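Guides > Visiting Castles and Ruins > Measuring a Ruin

How to Pace Out and Sketch a Ruined Castle

By Euan Gillies
Mar 21, 2023

I have been drawing plans of tumbledown castles for longer than my knees would like, and the question I get asked most is what sort of equipment you need. Very little, I'm glad to say! A notebook with squared paper, two pencils, a compass (the one on your phone will do) and your own two feet. The plan you end up with won't satisfy a surveyor, but it will be yours, and you will know the place far better for having made it.

Start at home by finding out how long your stride is. Lay a tape along a quiet bit of pavement, walk 60 ordinary paces beside it, and divide the distance by 60. Do it again after lunch and take the middle figure. Please don't march. Everyone strides out like a guardsman the first time, and then shuffles round the actual castle in wet grass, and the walls come out far too long.

When you arrive, leave the notebook in your bag and walk the whole outside of the place first. At Trurkby, which is where I take beginners, there is a ditch on the north side that you simply don't notice from the gate, and I drew that castle twice before I found it. Look for changes in the colour of the stone, straight joints running up a wall, and humps in the turf that carry on the line of something still standing.

Now choose one long, straight stretch of wall as your base line. Take its compass bearing, pace it from corner to corner, and draw it on the page before you do anything else. I let one square stand for two paces, so the curtain wall at Nikwood, with its 800 paces all the way round, has to go across several sheets taped together. For a small tower house you can be more generous. 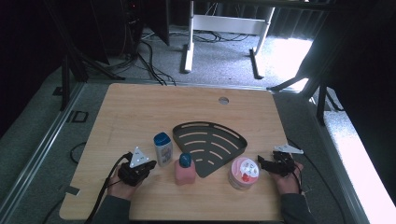
From each end of the base line, take a bearing on every corner you can see and draw it in lightly. Where two of these lines cross, you have your corner. It feels a bit like magic the first time, and it gets you across ditches and nettle beds that you couldn't possibly pace. If the lines cross at a very narrow angle, find a third spot and take another bearing from there, as narrow crossings are where the mistakes creep in.

Round towers are the awkward ones. Pace right round the outside, keeping as close to the wall as the brambles allow, and divide by three and a bit to get the width. If only half the tower is left, measure straight across the open side instead. The stump at Whitfield is 12 paces across, and I still have the scratches from finding that out.

Add the small things last: doorways, arrow loops, fireplaces left hanging halfway up a wall, the direction a stair turns. Write notes in the margin as you go, and put a question mark beside anything you are guessing at. My own sheets are full of them.

Do ink it in the same evening if you can, while you still remember what your squiggles meant. I left one lot from a December visit until the spring, and there is a mark by the gatehouse that could be a well or a sheep.

Related guides
Reading the Joints in Old Stonework
Tustach Castle: A Walk Round the Walls
Earthworks and How to Spot Them in Low Sun
What to Wear for a Winter Ruin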